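By Henrik Lammers
September
4 min read
37 comments

A washing machine ends up wherever the pipes allow, and everything without a place of its own soon gathers beside it. I think we should stop fighting that. My sister-in-law Dagný spent 300 on shelving to keep her laundry corner in Fostum clear, and the shelves filled within a month.

What a room like this needs is bare floor in front of the door – enough to kneel on. Storage bins, water jugs and the big fan can stay. I would only ask that the power strip go up on the wall.

11 shares

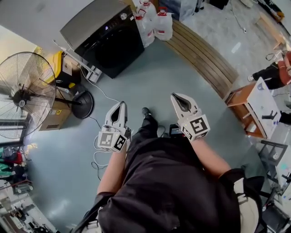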